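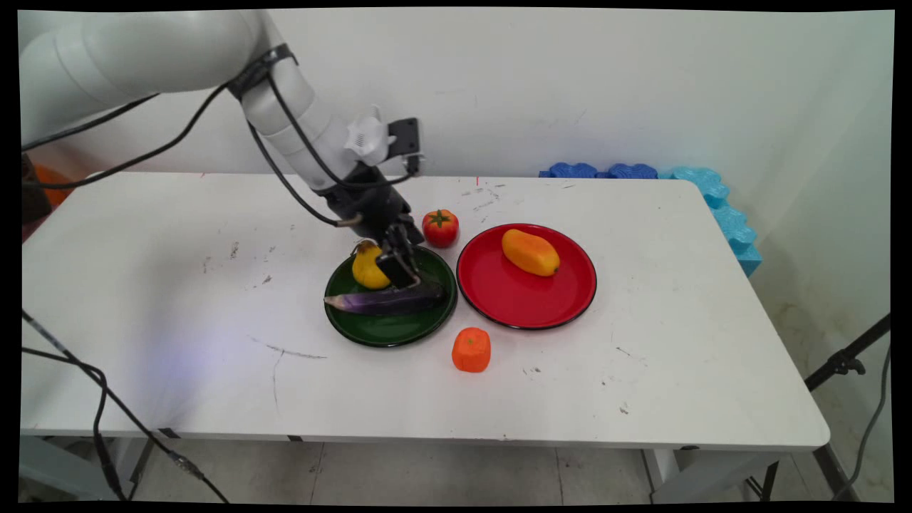 4. Running the table-clearing task

This section covers the Sketadell arm set up for sorting food items between two plates. Complete section 3 (mounting and homing) first. The task stands in for one small part of clearing up after a meal, and results from it should not be read as a measure of general kitchen work.

4.1 Laying out the table

1. Place the green plate near the centre of the table and the red plate to its right. The rims may almost touch.
2. Put the lemon and the aubergine on the green plate. The aubergine lies across the front half.
3. Put the mango on the red plate.
4. Put the tomato on the bare tabletop behind the green plate, and the small orange piece in front of the gap between the plates.
5. Check that the arm cable is held by its strap at the forearm and that the loop under the upper segment hangs free.

Note: Scuffs and smudges on the tabletop do not need to be removed. Spilt liquid does.

4.2 Starting a run

1. Open Somik and select Plate Sort.
2. Set the grip force to 5. Higher settings are for rigid items only.
3. Set the number of attempts. The default is 100.
4. Stand clear of the table and press Start.
5. If the fingers close on a plate rim, press Hold, lift the arm with the jog keys and press Resume. Do not pull the item out by hand.

CAUTION: The arm can restart without a sound after Hold is released. Keep hands off the tabletop until the status line reads Idle.

4.3 What to expect

In acceptance runs carried out by Lenuța Lazăr and Teodor Cozma, 82 of 100 attempts ended with the item on the correct plate. Most failures were with the aubergine, which turned in the fingers when gripped away from its middle. The tomato was second — the fingers tended to catch the leaves.

These figures apply to dry, separate items in the layout given in 4.1. Stacked plates, cutlery, sauces and soft leftovers are outside the task. A person clears the same table faster, and Grustex does not recommend the arm as a replacement for kitchen staff at this release.

4.4 After the run

1. Wait for Idle, then park the arm.
2. Wipe the finger pads with a damp cloth. Do not use solvent.
3. Export the log before closing Somik. Logs longer than 1,001 lines are split into two files.

For faults not listed in section 7, send the log to Giang Diệp at Grustex support.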